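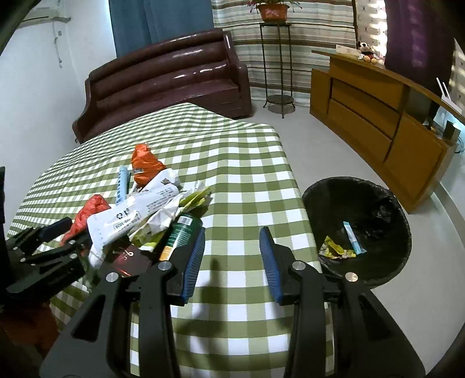

pinwheel_jo
Back from opening weekend of the Lantern Nights at Grastley Park and I have to gush somewhere, so you lot get it! I went in for ONE pin. One. I came out with the full lantern set, the glow mug and the chaser pin I swore I didn't need. By the time I'd got everything unwrapped there was a heap of packaging on the gingham bedspread, orange plastic bags and all, and I was sitting next to it grinning like a kid. The heron pin is the star for me. The enamel on the wings shifts from teal to purple when you tilt it, and the little lantern it's carrying really does glow in the dark (I tested it in the closet, twice).

Has anyone else picked theirs up yet? And did you get the heron or the fox as your chaser?

mugsandmaps
Fox here! And I love him. The tail is on a tiny hinge so it swings when you walk. I was all set to be jealous of the heron people and now I'm not even a little bit.

How was the line on Saturday? We're going next week with my sister's kids and I'd like to know what I'm in for.

pinwheel_jo
60 minutes at the Boathouse shop, but it moved steadily and they had the carousel organ playing the whole time, so I was perfectly happy. The shop by the Pruvis Coaster had the same pins and hardly any wait when I walked past later. Learn from me.

tallahatch
I'm going to be the grump. Pins are gorgeous, no argument, but $32 for the glow mug is too much when last year's was bigger and had a lid. And blind chasers are a bad habit the park has picked up. If I want the heron, let me buy the heron.

mugsandmaps
See, I like the blind ones! Half the fun is trading on the bridge afterward. I swapped with a lady from out of state last April at the Blossom thing and we still message each other about releases.

tallahatch
Fine for people who live close enough to go and trade. I drive three hours each way. If I pull a double I'm stuck with it.

Cremilda Vieira
Tallahatch, what are you missing? I have 2 foxes and a spare moon gate, and I'd gladly mail one of the foxes for something from the Blossom series. I agree with you on the mug, by the way. The handle is too small for my fingers. The design is lovely though, with all the little boats going around the base, and the color is much richer than it looked on the park's website.

tallahatch
That's kind of you. I have a spare Blossom bee and a spare ladybug. Sending you a message.

Cremilda Vieira
The bee!! Yes please.

orbit_dave
Does anybody know if the Meireles sketch print is open edition or limited? The sign at the Boathouse said one thing and the receipt said another. Mine is numbered 97 on the back but there's no "out of" anything.

Rosângela Cavalcanti
Dave, I asked at the counter and was told the first batch is numbered and signed, and after that it's the same print without a number. So yours is from the first batch. Frame it out of the sun, please, the blues on last year's faded fast in my hallway.

orbit_dave
Ha, it's currently on top of the fridge in its tube. Frame is going on the shopping list tonight.

pinwheel_jo
Dave that is a great number! I missed the print completely, I was too busy in the mug line.

Small tip for anyone displaying pins: I put mine in a Fisport binder with the foam pages and the hinge ones fit too, as long as you don't put two on facing pages. Mugs, do you think the fox would scratch?

mugsandmaps
He might, the tail sticks out more than you'd expect. Mine's going on my jacket, where everyone can see him.

tallahatch
Locking backs if you do that. I lost a Blossom frog on the log flume and I'm still not over it.

mugsandmaps
Oh no, not the frog! Okay, locking backs ordered.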